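Home > Heritage places > Tavorstead > Pirnatbridge Brick Kiln

Places | Museums | Routes | Map | Contact

Pirnatbridge Brick Kiln

The Pirnatbridge Brick Kiln is a former industrial kiln near the town of Tavorstead, on the left bank of the river Ojeda. It is a kiln of the continuous type, in which the fire was moved from one chamber to the next and did not go out for many months. It is considered the best kept monument of the brick trade in the district and is open to visitors in the warm part of the year.

History

The clay of the Ojeda valley was known to the farmers of the area long before the kiln. They made bricks in small field ovens, which were taken apart after every firing. The first permanent works was founded by the Pisutetti family, who came to the valley as builders of bridges and needed a large quantity of brick for their own use. The name Pirnatbridge comes from an older crossing at this place, of which only two stone supports remain in the river.

In its best years the works gave employment to 200 people, most of them in the summer season. Whole families lived in the long houses behind the clay pit. The women carried the raw bricks to the drying sheds, and the men loaded the chambers and fed the fire through openings in the roof of the kiln.

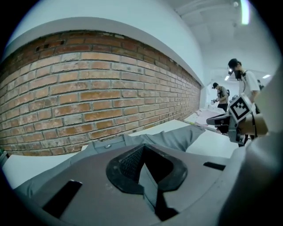

Brick wall with curved ledge, interior.

Construction

The kiln has the plan of a long oval with 30 chambers. A local legend speaks of chamber number 31, in which the owner hid his money before the bankruptcy, but the researcher Aarti Khurana studied the old drawings and did not find any trace of it. One chamber could hold roughly 3000 bricks. The smoke was led by a channel under the floor to the chimney, which was taken down after the works closed.

The bricks of the Pisutetti works carried a stamp with the letter P inside a circle. They can be met in many buildings of Tavorstead, among them the railway station, the old school and the grain store by the market.

Present state

After the closing, the kiln served as a store for potatoes and later stood without use. The roof was repaired by the municipality of Tavorstead. In June there is a small festival, at which children can form a brick by hand in a wooden mold. The clay pit has filled with water and is now a fishing pond.

The kiln is reached on foot from Tavorstead by the river path. The last entrance is at 4 p.m.

Contact the editors | © Tavorstead Heritage Places | Back to top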